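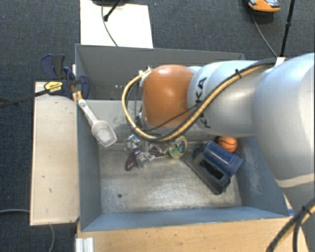
Ticket: Lanwood bin-picking kit, arm stalls on the way into the bin

Home | Tickets | Kits | Spares | Log out

Opened Sep 4, 2020
Site: Mullura
Status: open, waiting on Eton support

Hi again, me with the Lanwood trial kit! We're running it on the KUKA over the grey metal bin, and mostly I'm pretty happy with it, but I've got a stall I can't shake. The arm heads down, gets near the bottom, then stops with a path error and sits there until I clear it by hand. It did it 3 times in a run of 200 picks, always at the deep end of the reach.

What I've tried so far:

- Re-ran the bin calibration. No change.
- Dropped the approach speed in the Ngau planner (took ages to find the setting, it's buried under Cell > Limits). Fewer stalls, but still 2.
- Had a good look at the cables. The bundle loops around the orange joint cover and it's cable-tied up on the silver link, so I'm wondering if your collision model wants a fatter envelope there?
- Checked the bar clamp on the corner of the bin. Tight as.

Items are the usual mixed bag: a dark blue cup, the little orange basketball, a grey plastic container and a few shiny crinkly bits. The stall doesn't seem to favour any of them.

Can you send me the cable envelope file, or tell me which one shipped in January? I'd like it sorted before we decide on buying the full licence.

Related tickets
Planner ignores bin wall height after restart
Clear wrap not detected in mixed bins
Trial licence: adding a second cell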